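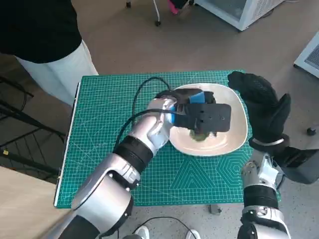 Figure 1. Small pale-green item on the shallow rounded-square dish, gridded mat underneath.

4.2 Does the grid help?

The case for photographing food on a printed grid is usually taken as settled. Jang proposed it as a cheap fix for the scale problem in portion estimates, the Lonmont protocol adopted it, and later work cites one or the other without testing either. We used a cutting mat with a fine white grid for the same reason everyone else does: mats are easy to buy and the lines are already there. We did not expect to doubt the choice, and the results in this section should be read as a warning about our own setup as much as about anyone else's.

The argument in favor is simple. A person looking at a picture of food has to guess how large it is. If lines of known spacing lie in view, the guess can be tied to something. The trouble starts with the word "lie." The lines lie on the table. The food lies on a dish, and the dish has a raised rim and a floor of its own at a slightly different height. A rater who wants to use the grid must first carry a length up from the mat to the food, across a rim that hides the nearest lines. None of the earlier papers asks whether people do this, or can.

A small item makes the problem worse. On the cream-white dish in Figure 1 there is a wide stretch of plain surface with no lines at all, and the closest grid line is past the rim. Raters who were asked afterward how they had judged the smaller foods mostly named the dish. They had a size in mind for a dish of that kind, and they worked inward from it. Several said they had not looked at the mat. We take such reports with some caution, given how poorly people recall their own reasoning, but they fit the numbers.

We collected 2,095 estimates from 70 raters over 11 foods, with each food shown once on the gridded mat and once on plain white card. For foods served on the flat dish, the median error with the grid and the median error without it could not be told apart. The spread was a little narrower with the grid. We would like to report this as a benefit and cannot, as the narrowing comes almost wholly from raters who had also used the Josine training set, which contains gridded pictures. What looks like help from the lines may be nothing more than familiarity with a green background.

The printed patterns deserve a word too. Cutting mats of this type are made for craft work and carry a good deal besides the square grid: diagonal guide lines, nested triangles, nested hexagons. A few raters told us they had counted along a diagonal, where the spacing is different from that of the squares. Others found the shapes distracting. The Lonmont protocol says only that "a ruled surface" should be used and is silent on what else may be printed there. Two laboratories could follow it to the letter and show their raters very different things. A mat ruled with squares and nothing else would be easy enough to have printed, and we regret not doing so.

Bowls are a separate matter, and here the case for the grid seems to us weakest. A flat dish at least keeps its contents close to the plane of the lines. A bowl lifts them and hides an unknown share of them. With grapes, the rater sees the top of a cluster and must guess at what is underneath and at how much of the space between is air. Knowing the width of the bowl to the nearest grid square does nothing for depth. Our raters placed a 400 g serving of grapes anywhere from a light snack to a family portion, and did so equally with the grid and without it. Dark fruit may add to the difficulty, as the outlines of single grapes run together, though we had no pale grapes for comparison and will not press the point. 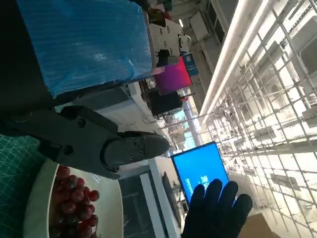 Parveen Gamage, commenting on a draft of this section, objected that we were asking too much of the method. No one ever claimed that a flat grid would measure depth, she wrote; it gives the width of the bowl, a rater who knows the width can rule out the wildest guesses, and "ruling out the wildest guesses is most of what a diet survey needs." She added that our raters had about a minute per food and no instruction in using the lines, and that trained staff in a clinic would do better on both counts.

The second part of this is fair. We gave no instruction, and a trained group might well behave differently. The first part we find harder to accept. If the grid ruled out wild guesses, the largest errors should have been fewer with it, and for grapes they were not. It may be that a bowl already tells most people how wide it is, much as the dish did, and that the lines repeat what is known. In that case the grid is harmless. Harmless is a long way short of the claim in the Grosano report, which lists gridded surfaces among the conditions for a "valid" food picture and would have us throw out anything taken without one.

We did not apply the Grosano rule in choosing which estimates to keep. Doing so would have removed half the data and, with it, the only means of checking the rule.

Some limits apply. All foods were served cold. Only one style of dish and one style of bowl were used, so we cannot separate the shape of the vessel from the height of its rim. Mixed dishes, sauces and anything sliced thin were left out, and these are the foods for which a flat reference might be expected to do best. The order of the two backgrounds was not balanced for the first group of raters, a mistake found in July and corrected for the rest. Dropping that group changes the median for two foods and leaves the overall result where it was.

Section 4.3 takes up the dish itself as the reference, which is what our raters seem to have used whether or not we gave them lines.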